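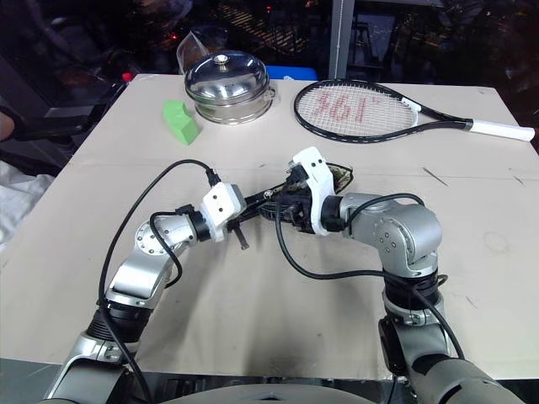
The shiny pot and the green foam, at the back of the cardboard table.

19/10/2015

So I've been on a bit of a kick with the pot. Some of you already know about the pot from the comments last week, and Shirley Dhillon has asked me twice now whether I'm going to write it up or just keep mentioning it, so okay, Shirley, writing it up!

It's stainless steel with a domed lid and a little round knob on top, and I paid $15 for it at the thrift place on Vachon. It was gray when I bought it. I don't mean a nice brushed gray, I mean the gray of something that lived under a sink next to the drain cleaner. There was a brown ring baked onto the bottom and a film over the whole lid that felt kind of tacky, and the lady at the register wiped her hand on her apron after she rang it up (fair enough). I almost put it back. But the lid fit so well! I have owned a lot of pots in my life where the lid was basically a suggestion, and when I set this one down it sat there snug, with a good low clunk, and I was sold.

The first night I went at it with dish soap and hot water and got nowhere. The second night was baking soda paste, left on for as long as it took to watch a movie, and that got the tacky stuff off the lid but left swirly marks that drove me nuts. Then Garnet Melnyk (who did restaurant dishes for years and has Opinions) told me to quit scrubbing in circles and go with the grain, and to use the powder cleanser on the bottom only. I'd been using it everywhere. Oops.

Here's more or less what worked. Boil an inch of water with a good glug of white vinegar, let it sit till you can stand to put your hand in, dump it, then powder cleanser on the burned part with a damp cloth. For the lid I used just a dab of soap and a microfiber cloth and then dried it right away, like immediately, before the water spots could set up. Then a tiny bit of olive oil on a paper towel, and buff until your arm gets bored. I did the lid over two evenings and I'm kind of in love with it. You can see the ceiling lights in it. You can see the whole dark room in it, bent around like a spoon.

The downside of a lid like that is fingerprints. Oh my gosh, the fingerprints. I pick it up by the knob and somehow there's still a thumb on the side when I put it down. Brayden Després left a comment saying to use cotton gloves, and Brayden, I appreciate you, but it's a soup pot.

The other thing people asked about was the cardboard. I started covering the tabletop this summer after the incident with the wood glue, and I really wish I'd done it years ago. It's plain beige cardboard, the kind you get when somebody buys a big appliance. It takes a beating, and things don't slide around on it the way they do on a bare top. When it gets gross I flip it, and when the other side gets gross it goes out with the recycling. If you're going to try it, get the biggest sheet you can find! I did one round with a bunch of little boxes cut open and taped together, and every single seam caught crumbs and screws and I don't know what else. Ask at the furniture store on delivery day, they were thrilled to get rid of some.

My mother-in-law saw it and asked when the real tablecloth was coming back. November, I told her, and I suppose now I have to mean it.

And then the green foam. I love that foam and I can't totally defend it. It's such a loud green, and it's all chunky and uneven, with a notch cut in the top, and it never sits up straight, it kind of lounges. Every few weeks I decide to get rid of it and then I find something for it to do. It's been a knee pad. It's been a doorstop (bad at it). The notch is pretty good for holding a pencil, and for a while I had it next to the stove with a recipe card stuck in it, until I thought about foam and stoves for more than a second and moved it. Please don't put foam by your stove.

Revathi Venkataraman wanted to know what's best for cutting it, and the answer is a bread knife, long slow strokes, no sawing back and forth like a maniac. Mine was done the maniac way, so take a lesson from me. Scissors just chew it. I've heard an electric carving knife is wonderful, but I don't own one and I refuse to buy one for a hobby I'm pretending I don't have.

Soup report, for the people who only come here for that: the pot's first real job was a split pea with a ham bone, and it came out great, a little thick. It heats slower than my old one, so I started it too late and we ate at nearly 9. The lid held the steam in so well that it barely cooked down at all, and next time I'm going to leave it cracked open for the last half hour. Meirion James, your barley one is up next if you'd ever send me the amounts. "A fair bit of barley" is not an amount.

Oh, and I still need something for the inside of the lid, up around where the knob is attached. There's a line of old grime in there that a toothbrush won't reach, and I've tried a toothpick and a folded-over corner of cloth. If anybody has had luck with those tiny bottle brushes let me know what size you bought, I'm going to the store Thursday.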